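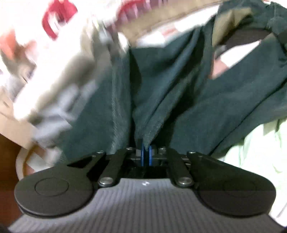
Wojciech Nowakowski replied:
The rate you quoted for the Jasińska is the room rate only. The resort fee is charged per room per night at the desk, 28 dollars, and it does not show in the Zolano total until the last screen. I stayed at the Pesirthorpe property in the spring and have the folio.

pierview
Posted Aug 18, 2023
Thanks. So for a lagoon-side double the number to compare is 166 plus 28, before tax. Does the fee cover the spa circuit or only the pool?

Wojciech Nowakowski replied:
Pool, beach chairs and the shuttle to the ferry dock. The thermal circuit is booked separately in two-hour blocks. Morning blocks were easy to get. After 4 pm they went to package guests first.

Wiesława Borkowska replied:
I don't agree that the fee is always charged. On a direct booking with the half-board package mine was waived, and the confirmation said so in the rate conditions. Check for the line "service charge included". If it is missing you will pay.

saltmarsh_tom
Which building? The garden wing is older and has window units. The lagoon wing is on central air and the thermostat will not go below 68.

Wiesława Borkowska replied:
Lagoon wing, third floor. I had no trouble with the temperature, but the balcony door has a cutoff switch and the air stops when the door is open.

pierview
OK. We need seven nights, two adults. Zolano shows 932 for the garden wing on a nonrefundable rate. The lagoon suite with half board is 2713 direct.

saltmarsh_tom
Those aren't comparable. One is a room with no meals and the other is a suite with breakfast and dinner. Price the direct double with half board, then decide.

Wojciech Nowakowski replied:
Agree with Tom on that. I would still skip half board. Dinner is a fixed menu with two seatings, and the Clorkon is a ten-minute walk along the seawall — better fish, and they take walk-ins on weeknights.

Wiesława Borkowska replied:
The Clorkon was closed on two of my evenings. With half board you can move one dinner to the terrace grill if you tell the desk by noon.

pierview
Emailed the hotel for the direct double, with and without meals. Will post both rates when they answer.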